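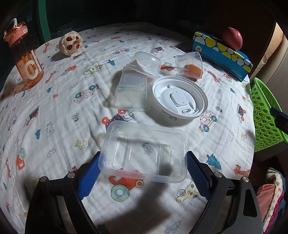

The Nellar muslin cloth in the cars and ducks print, on a round table.

Nellar Quilted Muslin Cloth, Cars and Ducks

We've stocked the Nellar cloths since March and this print is the one we keep taking home ourselves. It's a white quilted muslin with cars in red, orange, pink and teal, blue trees, yellow ducks, little giraffes, clouds and flowers scattered all over it. The colours are cheerful without being loud, and kids who are mad about cars will happily sit and drive a finger from one end to the other (ours do, usually while they're meant to be eating).

It was made as a play and cot cloth, but we love it on a table. The quilting gives it a bit of body, so it's much softer under small elbows than a plain cotton tablecloth, and plastic tubs and cups don't clatter as much when they get put down hard. It also takes the shine off a cold tabletop on winter mornings!

Size and fabric
100 x 100 cm, square, with stitched edges. There's a larger 200 x 100 cm version for long tables and for folding double on the floor.
Outer: 100% cotton muslin, both sides
Filling: light cotton
Print on one side only, plain white on the back

Washing
Warm machine wash with similar colours, no bleach. Line dry if you can, or tumble on low. Muslin crinkles up after its first wash and gets softer from there, so please don't bother ironing it. Expect a little shrinkage the first time through. Fruit stains come out best if you rinse them in cold water straight away, and tomato sauce is a bit more stubborn.

Which table will it fit?
The 100 cm square hangs over nicely on the small Huseo round table. On anything bigger it works as a centre cloth, and you can turn it on the diagonal if you like the corners hanging down. It isn't waterproof, so put a wipeable mat underneath for paint or water play.

Price
100 x 100 cm: $43
100 x 200 cm: $55

The larger size is sent from our Steltberg store and can take a few extra days. The fruit print from the same range is sold out at the moment, with more on the way.

Tray, containers, bottle, basket and toys not included.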